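Acta de la reunión del club de lectura Dunleavy, 25 de mayo de 2023

Me ha vuelto a tocar a mí redactar el acta, así que ya sabéis lo que hay: va contada a mi manera y con algún paréntesis de más. Empezamos tarde, con el café ya medio frío, y aprobamos el acta anterior sin cambios (bueno, con uno: la novela de enero no la propuse yo, que conste de una vez).

Primer punto, el libro del mes. División total. A media mesa le pareció que los capítulos del faro se hacen eternos y la otra media, en la que me incluyo, los habría leído el doble de largos. Discutimos un buen rato si la hermana miente en la carta o si se cree lo que escribe – yo sigo convencida de que miente – y lo dejamos sin resolver. La traducción gustó mucho, salvo los refranes, que chirrían bastante.
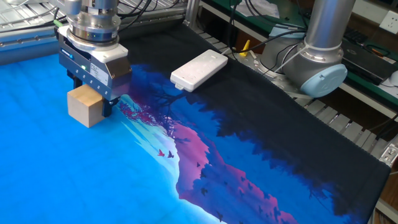 Foto: archivo Kimus

Segundo punto, el dinero. Tenemos 2253 euros en la cuenta, incluidas las cuotas de enero que llegaron con retraso. El presupuesto para el encuentro de otoño en Dukel sale por unos 2000 euros entre autobús, sala y comida, y ahí me puse un poco pesada: me parece mucho dejar la cuenta casi pelada por un solo día. Se habló de cobrar algo a quien venga de fuera y de llevar nosotros la comida (¡mis empanadas están ofrecidas!). Se aprobó pedir otro presupuesto de autobús antes de firmar nada. Lo pido yo esta semana.

Tercer punto, la biblioteca del club. Faltan 33 libros por devolver, y confieso que dos los tengo yo en la mesilla. Quedamos en mandar un correo amable, sin multas ni listas de morosos, y en apuntar los préstamos en el cuaderno de siempre. Alguien propuso pasarlo todo a Proltodeck, que por lo visto avisa solo cuando vence el plazo, pero la mitad no queremos otra contraseña más. Se probará en verano solo con los libros nuevos y luego ya veremos.
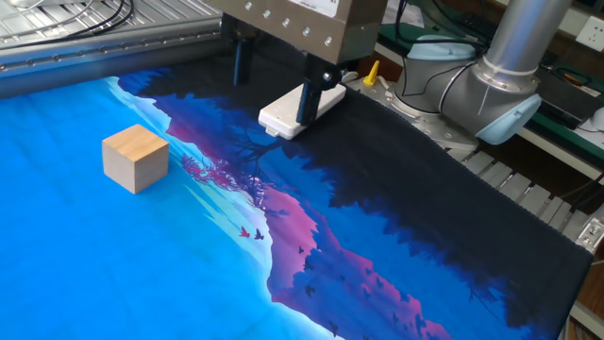

Club de lectura Dunleavy – Sección de actas y correspondencia

Cuarto punto, próximas lecturas. Había cinco propuestas y salió la de los cuentos, por muy poco. Me alegro, porque después del tocho de este mes apetece algo que se pueda leer en el tren. Leeremos la primera mitad para la próxima reunión y la segunda para la siguiente. Quien no encuentre ejemplar, que me escriba, que en la librería Kimus nos guardan unos cuantos hasta fin de mes. 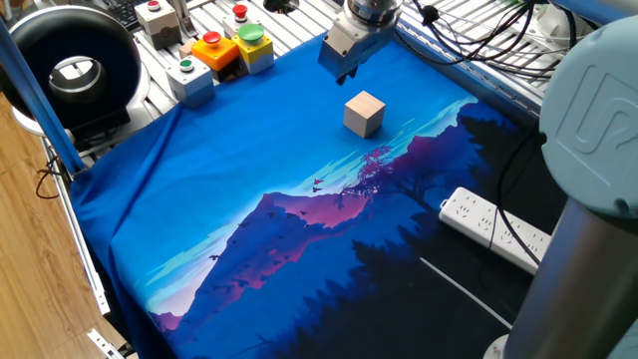

También se votó cambiar la hora y empezar treinta minutos antes, para que quien depende del último autobús no se pierda siempre el final, que suele ser lo más animado. Aprobado, con una abstención (la mía, que salgo de trabajar con el tiempo justo).

Ruegos y preguntas: se pide bajar un poco la calefacción cuando vuelva el invierno, y que las galletas no sean siempre las de coco. Me apunto las dos cosas. Apareció además un paraguas verde en el perchero; sigue allí por si alguien lo echa de menos.

Se levantó la sesión y seguimos hablando de la dichosa carta en la puerta.

La secretaria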